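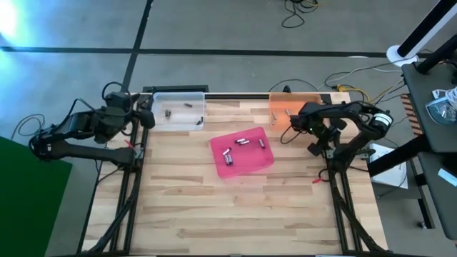
Figure 13. Two-arm sorting cell with clear, orange and pink trays on the table.

Setting up a tray layout in Bramlow

Bramlow needs to know where each tray is before the planner will accept a sorting task. You set this once per layout and save it as a layout file. Repeat the steps whenever a tray is moved or swapped for one of another size.

Before you start
Calibrate the overhead camera first (section 2). Both arms must be homed and the controller must be in Teach mode.

1. Place the trays flat on the table. Put the source tray in the middle, where both grippers can reach it.
2. Open Layouts and choose New. Type a name without spaces, such as battery_sort.
3. Press Detect trays. Bramlow draws an outline round each tray it finds.
4. Click each outline and set its role to Source, Left target or Right target.
5. If an outline is wrong, drag its corners to the inner edge of the tray. Do not include the rim.
6. Jog the left gripper over its target tray and press Store hover pose. Do the same with the right gripper.
7. Press Check reach. Points that an arm cannot reach are marked in red.
8. Save the layout.

Note: Clear trays are harder to detect than coloured ones. If a clear tray is missed, lower Edge threshold from 84 in small steps and press Detect trays again.

Note: Cells can be counted whether they are lying down or standing up, but the grasp planner treats the two cases separately. Turn on Upright grasps under Planner if you want standing cells to be picked.

Caution: Only one arm may enter the source tray at a time. Leave Shared zone lock switched on. With the lock off, the planner does not check one arm against the other.

Caution: Press Pause and wait for both arms to stop before reaching over the table.

The layout log keeps the last 1,000 changes. To go back to an earlier layout, open History, select the entry and press Restore, then run Check reach again.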